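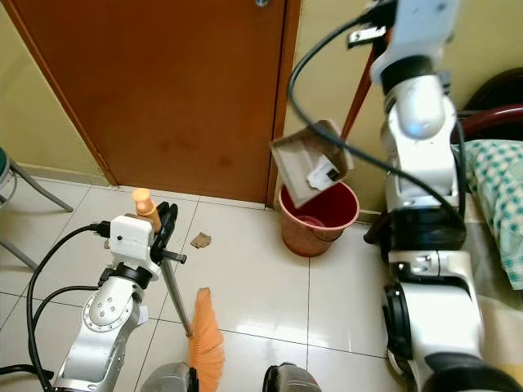 Sweeping first, then everything else. That's the rule this month and I'm sticking to it, mostly because last May I did it the other way round and ended up mopping crumbs into paste. So. Floor day. Quick post before I have to go pick up the car.

The corner by the brown door is the worst spot in the whole place. Everything ends up there. Receipts, torn bits of envelope, the corners you rip off sugar packets. White tile hides nothing, which I used to complain about and now sort of like? You can see exactly what you've missed. With the old carpet in the Pacheco Street apartment I could go two weeks and tell myself it was fine. It was not fine.

Tools. People asked after the last post so, quickly:

Broom with the orange bristles. Long handle, no stooping. The bristles fan out when you press down and that's good for paper and bad for flour. For flour you want short light strokes or it goes up in the air and lands on the chairs. I have had it a year and a bit and it has outlived two others. One of those was a Clakine, snapped where the handle screws in, on the second day. Never got my money back.

White dustpan, reddish-brown handle. Nothing special. Wish it had a rubber lip, it doesn't, so there's always that thin gray line of dust left along the edge and you have to back up and go again from the other side. Then again. Then you give up and use a damp paper towel like everyone else in the world.

Pink bucket. This is my whole trash system for floor day and I will defend it. I used to carry the pan to the kitchen bin every time, dripping bits the whole way. Now the bucket stands on the floor where I'm working, down by the door, and moves when the sweeping moves. Tip the pan low, right down near the rim. Paper scraps are the ones that float off, the crumpled ones go in ok but a flat little piece will sail out sideways and then you're chasing it across the tiles with your foot.

Bucket was a set of two from Varnent, the other one is for mopping only and they do NOT get swapped. Learned that too.

Order I do it in, if anybody wants it:

Chairs out from the table first. All of them, even the metal one with the teal seat that weighs a ton and screeches. I skipped it for months and there was a whole colony of crumbs under there.

Shake out anything made of cloth before sweeping. The green and white checkered one lives over the back of the red chair and it collects more than you'd think. Shake it outside if the neighbors aren't out, otherwise in the tub.

Then start along the walls and pull everything in to the middle. Not toward the door! There's a gap under it and stuff just goes through and you meet it again on Tuesday.

Big paper by hand or in the pan first. Then the fine stuff. If you do it all in one pile the paper drags the dust around and you sweep the same tile four times.

Then the bucket gets emptied, wiped, and put away upside down. I'm bad at that last part.

Time, since my brother in law Koen Mertens has opinions and thinks I make a production of it: I timed it. 60 minutes for the entire downstairs, with chairs, with the shaking, with one break to answer the phone. He says he does his in ten. I have seen his floor.

Things I still haven't sorted out. The grout. It's darker along the wall on the pale yellow-green side, has been since we moved in, and the Ondutar stuff that comes in the spray bottle did nothing except make my hands smell like a swimming pool. My sister swears by baking soda and an old toothbrush. I counted the tiles downstairs one evening to see how long that would take me and got to 334 before I lost the will. So maybe just the corner. Maybe just the part you see when the door's open.

Also the door itself needs a wipe, the bottom foot of it anyway, it gets splashed when I mop and the brown dries kind of cloudy. Murphy's? Plain vinegar? Somebody tell me, I don't want to strip the finish off the landlord's door.

And the walls, well. That's a June problem. I'm also thinking of putting a hook up so the broom isn't always leaning in the pantry waiting to fall on someone, it got me square on the eyebrow last week. Hook is bought. Hook is in the drawer, still in teh packet.

Ok the car. They close at five. Will put up the bathroom shelf post when I find the receipt for the brackets, it was either in my coat or I swept it up.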